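Trikel Walk-In Health Van: Your Questions

What is the Trikel van?
A free clinic on wheels for anyone in town without a family doctor. We saw 400 people last year, and we'd love to see more!
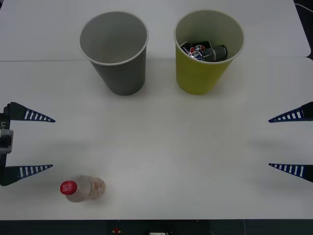 Aurélien Baudry
Outreach Coordinator

Do I need an appointment?
No, just come by on Thursday from 9 a.m. Mornings fill up fast. 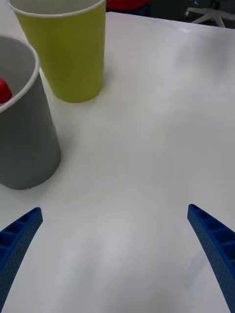 Didier Bodin wrote to ask if the van takes kids. Yes, babies too (bring their shot records if you have them).

Can you renew a prescription?
Most of them, yes, right on the spot. 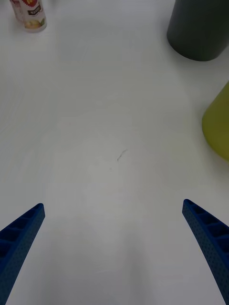 Does that include insulin? one reader asked. It does, and our nurses are great at talking it through with you.

Where do I find you?
We park outside the Charpentier library, at stop 53 on the bus line,

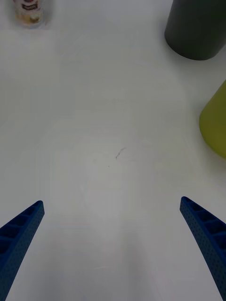
and from October we'll be at the Zikent rink as well, which we're thrilled about!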